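Rutari Drives and Motion Forum
Brakes, Clutches and Couplings
Thread status: open

Holding brake on vertical axis slips after gearbox oil change

Posted by Iraís Beltrán

Our facility operates a vertical lifting axis with a Fatari worm gearbox and a spring-applied, electrically released brake mounted on the motor side. The gearbox oil was changed on 14th August. Following that work, the axis has been observed to drift downward by 11 mm during a stop of 90 seconds with the rated load applied. Before the oil change no drift was recorded.

A small amount of the drained oil was kept for inspection.
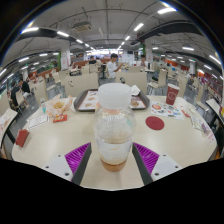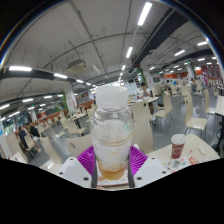
Operating data

The motor runs at the rated speed shown on its plate, and the brake has a rated holding torque of 128 Nm. According to our records the load requires less than this, with the usual safety margin. The brake coil is supplied through a rectifier in the control cabinet. The air gap was last measured in April and was within the limits given in the manual. The brake has a hand release lever, which was used during the oil change so that the shaft could be turned.

We would like to know the following:

- Whether the gearbox oil can reach the friction lining in this arrangement, and how this should be checked.
- Whether the lining can be cleaned and returned to service, or must be replaced.
- Whether the axis may remain in operation at reduced load until parts arrive.

The manual does not cover the second point. Our supplier, Prekuva, has been contacted but has not yet replied.

2 replies

Wendelin Oberholzer

The axis should be taken out of service. A vertical load that moves with the brake applied is a safety matter, and operation at reduced load is not an acceptable interim measure. Before any cover is removed, the load must be lowered to its end position or held by a mechanical support that does not depend on the brake. The supply must then be locked out.

With regard to the first point, oil can reach the brake in this arrangement if the input shaft seal of the gearbox is damaged or if the housing has been filled above the correct level. The oil then passes along the motor shaft and through the motor. It is less common than oil entering from outside during filling, but both should be considered. Please check the level first, with the gearbox at rest and in its mounted position. The fill quantity for a vertical mounting position differs from that for a horizontal one, and the wrong column of the table is often used.

The hand release should also be examined before the brake is dismantled. If the lever has not returned fully to its rest position, the springs cannot press the armature plate against the rotor with their full force. The two adjusting nuts on the lever must show the clearance stated in the manual. I have seen this fault reported as an oil problem on several occasions - the drift was the same and the lining was clean.

As to the second point, an organic friction lining that has taken up oil must be replaced. Solvent cleaning removes the oil at the surface only, and more will come out when the lining becomes warm. The steel faces may be cleaned with a residue-free cleaner and a lint-free cloth. If they are scored or blue in color, they must be replaced as well.

After assembly, set the air gap, check it at three points on the circumference, and carry out a static test at 100 percent of the required holding torque before the load is attached. The new rotor will need to be run in according to the manual, as a new lining does not reach its rated torque at once. Record the values in the maintenance log.

Acuña Service Desk

We had a similar case on a conveyor with an incline. It was the hand release lever. The cable was routed too tightly after the work and pulled on it slightly. Slackening the cable solved the matter and no parts were required.

Please also confirm the voltage at the coil when the brake is meant to be closed. It should be zero. On our unit the switching was on the AC side only, so the brake closed late, but that gives a longer stopping distance and would not explain a slow drift.

Iraís Beltrán

Thank you for both replies. The load has been lowered and the supply is locked out. One adjusting nut on the hand release has no clearance at all, while the other is within the limit. The brake will be opened for inspection of the lining in any case, and the oil level will be checked against the table for the vertical mounting position.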